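Cup Stacking (table game)

Cup stacking is the pastime of building cups into towers and taking them down again, usually on a table and usually faster than is wise. I've kept this entry going since January, and I'm adding to it as I learn more, so bear with me!

The basic idea couldn't be easier. You take a few cups, set them on something flat, and move them with both hands into a shape, mostly a pyramid. Beginners start with three. The version we play at the Soltthorpe club (Saturday mornings, come along) uses a rule set called Rerkier, where a round lasts 4 builds and a knocked cup means you fix it before going on. I love that rule and my kids hate it.
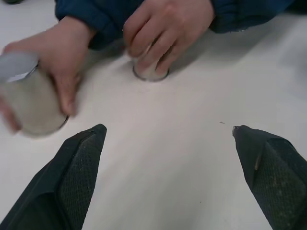 A good surface matters more than fancy cups, in my experience. Smooth and level is what you want, and I like a pale one for practice. Grippy tablecloths are a nightmare, as the rims catch every time you slide one over.

Hands are the other half of it. Malte Oltmanns, who taught me, keeps his fingertips low on the cup and barely squeezes, and he swears by slow practice. His club record is 239 builds in one morning (mine is 108, and I was very proud of it until he told me his). Some players also nest the cups between builds, a habit known as the Trurkeo close, though I still haven't found out where the name comes from.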